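Ticket 408: Attendance credit not showing on student records after rule change
Product: Fledano Student Records
Site: Rendon district
Priority: 2
Status: Closed
Category: Grading rules / Imports

Reported problem

The district started giving students a small grade credit for taking part in the bike and bus program. A student who logs enough trips in a term gets extra points added to the final mark in one elective. The education office approved it in the spring, and we set up the rule in Fledano from the form they sent us.

The credit is missing for a large part of the students who should have it. The trip logs come in from Tarar every night and the import says it finished. When a school opens the student's record, the trip total is correct but the credit line is blank. There is no error on the screen. Schools are getting calls from parents and we need the credits in before report cards print at the end of June.

Number of students in the program: 600
Schools affected: 11
Schools not affected: 2

Steps already tried by the site

Ran the nightly import again by hand. No change.
Logged out and back in, cleared the browser cache. No change.
Turned the rule off, saved, turned it on, saved. No change.
Typed the credit in by hand for one student. It saved, then was blank again the next morning.

First response, support desk

Thanks for the detail. Please send the following:

The rule export from Settings, Grading, Extra Credit
The import log for the last run
One student record where the credit works and one where it does not, with names removed

Please also stop typing credits in by hand for now. The nightly job rewrites that field, so anything entered there will be lost, and it makes the log harder to read.

Site reply

Files are attached to the ticket. The working record is from one of the two schools that have no problem. The other one is from the largest high school. Both students have more trips than the rule asks for, and both are enrolled in an elective that can take the credit. We compared the two records side by side and could not find a difference.

One more thing that may or may not matter. The two schools where it works joined the district later than the others and were set up from scratch. The rest were moved over from the old system, Drundura.

Support desk

That does matter, thank you. We loaded your rule export on a test site and it behaves as written. A new student with enough trips gets the credit on the next run. The import log also looks clean. It reads every row and rejects none.

Next we looked at the course records. In Fledano each course has a type, and your rule gives the credit only to courses with the type Elective. On the working record the course type is stored as the Fledano code for electives. On the other record, the screen shows the word Elective, but what is stored underneath is the old Drundura code. The screen translates both codes to the same word, so they look identical to anyone using the record page. The grading rule does not translate. It compares the stored code, finds no match, and leaves the credit blank.

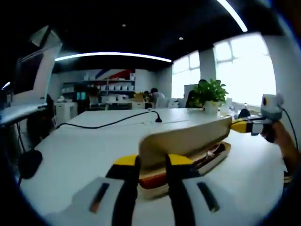
There is no error in the log because, as far as the job is concerned, the student has no course that can take the credit. That is a normal result and it is not reported. The hand-typed credit disappeared for the same reason: the job ran, found no match and cleared the field.

We would like to correct the codes in this order:

1. Take a backup of the course table.
2. Run the code update on one school only.
3. Let the nightly job run as normal.
4. Check the results with the school office.
5. Update the remaining schools.

Please tell us which school to use and when the site is quiet.

Site reply

Use the smallest middle school on the list. Any time after 6 p.m. is fine. The import from Tarar starts at 1 a.m., so there should be enough room.

Question from our side: will this change any marks from earlier terms? Those report cards are already out and we can't have them move.

Support desk

No. Earlier terms are locked and the nightly job skips locked terms. The course code will be updated on the old records too, but no mark will be worked out again. If someone unlocks an earlier term by hand, the rule could apply there, so please leave those locked. We have also added a start term to the rule as a second guard. It was empty in your export.

Update ran on the test school at 6:40 p.m. Backup was taken first and checked.

Site reply

Checked this morning with the school office. Every student who has the trips now has the credit. Students below the limit have nothing, as they should. We opened a few records from last year and the marks are the same as on the printed cards.

We did find one student who has enough trips and still no credit. She dropped her elective in the middle of the term, so there is no course for the points to go to. We think that is a policy matter and have passed it to the education office. Please don't change the rule for it.

Go ahead with the rest.

Support desk

Done for the remaining schools, finished at 7:15 p.m. We will look at the log after the 1 a.m. run.

Log after the run: no rejected rows, credits written at all schools. The job took longer than usual — it had to write the whole term in one go — and it should be back to its normal length tomorrow.

Site reply

Confirmed at all schools. Two of them asked why the credit line says Transport and the letter to parents says Green Travel. Can the label be changed without touching the rule?

Support desk

Yes. Go to Settings, Grading, Labels, and edit the text next to the rule name. Only the label on the screen and on the printed card will change. Preview one card before you print, as the space for the label is short and long names wrap onto a second line.

Resolution

Cause: course type codes carried over from Drundura were not converted when the schools were moved. The record page hid the difference.
Fix: codes updated at the affected schools, start term added to the rule.
Follow-up: request opened with the product team for the nightly job to list unknown course codes as a warning. The site will be told when it is scheduled.

Ticket closed at the site's request.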